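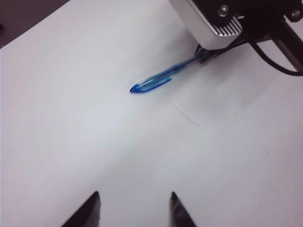

Can I put the Dallura on my deck table or do I need to buy the stand too, a reader wrote in last week, and please tell me before I spend the money.

Shop > Outdoor Cooking > Pizza Ovens > Dallura Forno 2

Dallura Forno 2 Gas Pizza Oven
$695, stand sold separately

Yes, you can use a table! It has to be a sturdy one with a top that can take some heat (no plastic folding tables, please, and no glass), and you want clear space on all sides. I've run mine on a steel prep table since March and never missed the stand. The stand is nice if you want to wheel the oven in and out of the garage, but I'd buy the oven first and see where you end up cooking.

So, the oven. I've been selling pizza ovens out of our Foley store for a good while now, and this is the one I took home. The first Forno was fine, but the flame sat in the back and you were turning the pie every few seconds or you got one black edge. On the 2 they moved the burner to the left side and curved it up toward the roof, and what a difference. I still turn my pizzas, maybe three times, and a thin one is done in 90 seconds once the stone is good and hot.

Give the stone half an hour. I know the flame looks ready after ten minutes and everybody's hungry, but the stone isn't there yet and you'll get a pale, floppy bottom with a burned top. After each pizza I leave it a couple of minutes with the burner all the way up, then go again.

It's not only for pizza, either. I do flatbreads on low, and a cast iron pan of peppers and onions fits fine if the handle is short. I tried a small chicken once and would not do it again (raw by the bone, very dark outside). Bread is so-so. There's no door in the box, so you lose too much heat to bake a proper loaf.

Now the stuff I'd want to know before ordering. It's heavy, so get a second person for lifting it out of the carton. The regulator hose is on the short side. The legs fold, and the left rear one on mine was stiff until I put a dab of oil on the hinge. And the cover is extra, which bugs me at this price.

Fuel: propane, standard grill tank
Pizza size: up to 13 inches
Stone: one piece, lifts out for brushing
In the box: oven, stone, hose and regulator, manual
Not in the box: peel, cover, stand, tank
Item number: 4000

If you need a peel, get the Wundance perforated one. The holes let the extra flour drop off before it hits the stone and burns, and it's thin enough to slide under a soft dough. I keep a cheap wooden peel for launching and use the Wundance for turning and pulling.

We ship the oven in its own carton, or you can pick it up at the Foley counter.

Comments

crustandcrumb
9 Sep 2026
Got mine and love it, but you're right about the hose. My tank sits on an upside-down milk crate now. Any chance of a longer one?

patio_pie
Does the old Forno stone fit the 2? I have a spare and hate to toss it.

Shop reply
It doesn't, sorry! The new one is a little wider. Asking about the hose.

semolina77
Cornmeal burns like crazy in this thing. Switched to semolina and it's way better.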